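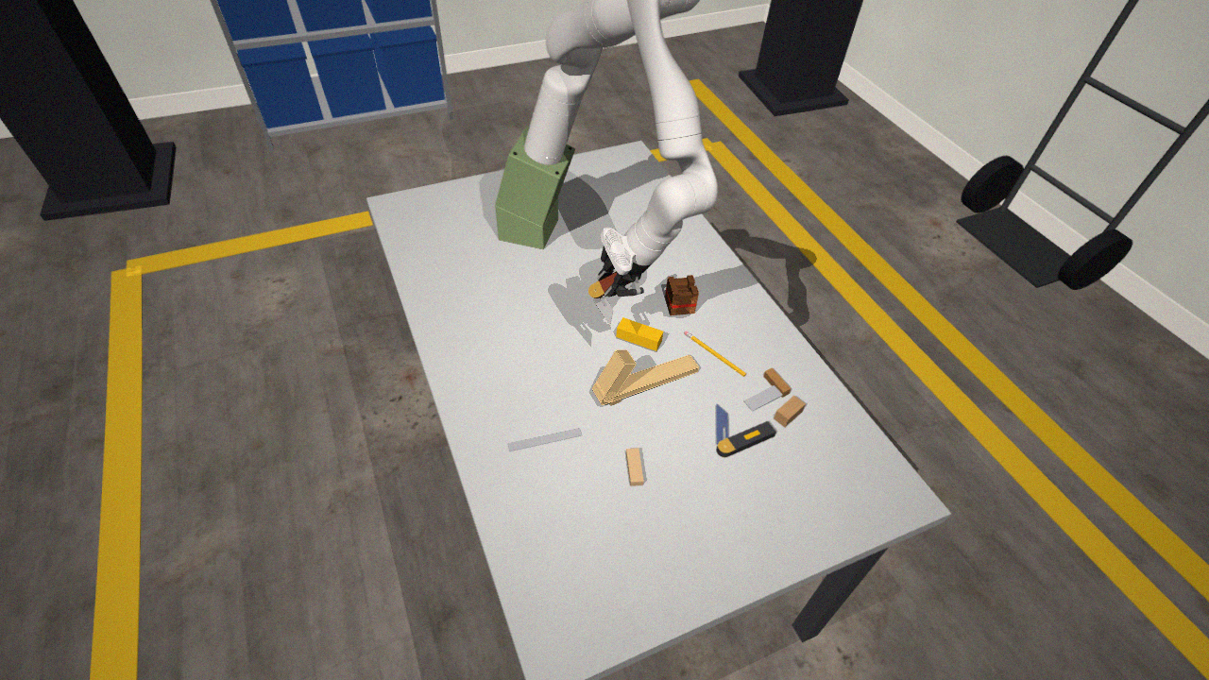
2/ Picking a table for a small kitchen

Measure the room first, then take off three feet on every side you need to walk past. Our place in Brakstead left us with a lot less table than I wanted.

3/ Round tables seat more people than you'd think. Rectangular ones push up against a wall when you're done. We eat at the wall most nights, so rectangular.

4/ Check where the legs are. The Godoy had them set in so far that the end chair was useless -- my knees hit every time.

5/ We went with the Orken. It took 7 weeks to arrive and one bolt was missing. They mailed the bolt.

6/ Chairs next month. Budget is whatever's left.

Filed under: Home & Moving

Recent threads
Renting in Plusstead with 9 boxes of books
Paint that wipes clean
Lamps under $18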